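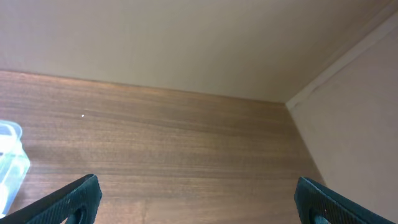
Puto is a small firm that tests robot arms for people who are thinking of buying one. We don't build robots and we don't sell them. Clients pay us a flat fee, we try the machine on the jobs they have in mind, and they get a written report, good or bad. Most of the jobs are dull. A clear plastic container standing on a brown wood surface, at the far edge from the side of a compartment, is the kind of thing we care about, and two dark ribbed fingers spread wide over bare wood tell a buyer more than a video set to music. See-through plastic is hard on a lot of vision software. So is wood with a shine on it. If a salesman would like to use a bright orange block instead, we ask why.

How we started

The firm grew out of a bad purchase. Before Puto existed, we worked in the packing department of a mail order business that bought an arm after one afternoon at a trade show. It had been shown picking up the same foam cube over and over. Our stock was bottles, pouches and boxes with loose lids. The arm spent most of its life under a tarp, and we spent ours explaining the invoice. We came away with a low opinion of demonstrations and a habit of asking to see the second try.

That first year we had one room and a borrowed desk. We now have the ground floor of the Orkberg building, with 10 test stations. Two of them are fitted out like parts of a house, with shelves, drawers and cupboards, and the rest are for warehouse and light factory work. The surfaces are ordinary and we leave them that way. Crumbs and scratches are part of the job.

What we think of robots

People assume we are against them. We have recommended arms to clients and some of those clients are happy. But we don't believe a claim until we have watched it on our own shelves, and we are wary of the words "learns," "understands" and "any object." A gripper that can handle any object usually turns out to have a list, and we would like to see the list.

We also don't think every job needs a robot. Of the 26 reports we sent out last year, 5 told the client to buy a better table or move a shelf. Those were not popular with the people who had arranged the meetings.

Open day

We open the floor to visitors twice a year, once in summer and once in December. The next one is Wednesday, July 11, 2018. It is free, and you don't have to be a client.

There is no stage and no presenter. The arms work through their normal test list and you stand behind the yellow line and watch. Some of it will be slow. Expect missed grasps, long pauses, and a person stepping in to put something back where it was. We do not run a highlight reel in the lobby - we were asked to, and said no.

Two outside companies will be on the floor this time. Troreo is bringing its own arm and has agreed to use our objects, chosen by us that morning. Ivanov will show a drawer-opening routine which we have seen only on video, so we can't say yet what it is worth. Both have been told that visitors may ask for a repeat, and that "the lighting is different here" will be written down as an answer.

Bring something from your own workplace if you like, as long as it fits on a shelf and isn't sharp, hot or leaking. We can't promise it will come back without a dent. Children are welcome with an adult. There is coffee, and parking behind the building, though the lot fills early.

Working with us

We take no commission from manufacturers and we don't accept free equipment. If we test an arm, it has been rented or the client has sent it. Reports belong to the client, and we won't show you anybody else's. If you want to know how we write, ask at the front desk for the sample - it covers our own label printer, and the printer did badly.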